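Cleaning a scrambled cube without solving it first

31 July 2019

The cube is a standard three-by-three with black plastic borders between the stickers. I bought it in January from Feris, the second-hand shop at the bottom of Werkdale, and it has been handled almost daily. By early summer the layers had begun to catch at the corners. I put this down to skin grease on the stickers and fluff in the gaps, and decided to clean it properly before buying another.

The usual advice is to solve the cube first so that a misplaced piece is easy to spot. I left it scrambled. Wiping the outside does not involve taking anything apart, so the order of the colours makes no difference. 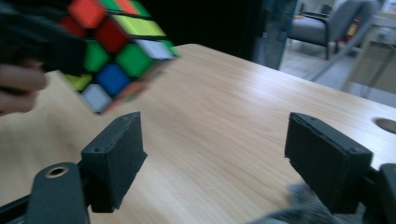 Two things matter with stickers: the edges and the amount of liquid. Rubbing across a sticker towards its middle can lift the edge, and once an edge is up it collects dirt and cannot be pressed flat again. Wipe from the middle outwards. Liquid should go on the cloth and never on the cube. I use plain water with a drop of washing-up liquid, and I wring the cloth out until no more will come.

The choice of cloth took longer than the cleaning. Kitchen paper sheds. A tea towel is too flat to reach into the gaps between the pieces. A soft grey cloth did the job best, and it can be bunched up so that a fold goes into each gap.
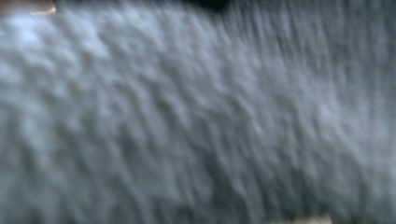
Grey pile, very close up.

The sequence I settled on is as follows. Wipe one face. Turn the cube over and wipe the opposite face. Do the remaining four in order around the sides. Then turn each outer layer by half the width of a piece and wipe the plastic that comes into view. Leave it for 10 minutes before turning it at any speed.

I work at the table with the round cable hole in the top. It has a wood grain finish and rounded corners, and anything small that is dropped near the hole tends to find it. Keep the cube and the cloth towards the near edge.
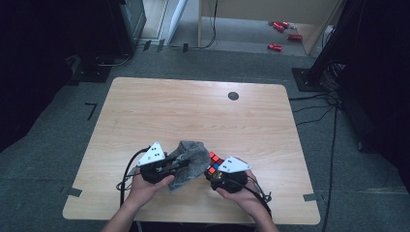
Lubricant is a separate matter. I tried Orketti, a silicone oil sold in a small bottle, and put 2 drops into the core. The layers turned more freely that evening and had slowed again within the week. Yilma is thicker and lasts longer, though it makes the first few turns feel heavy. I would not use either on a cube that has not been wiped first, as the oil carries the dirt further in.

The white stickers are still slightly dull. I may replace those and leave the other colours alone.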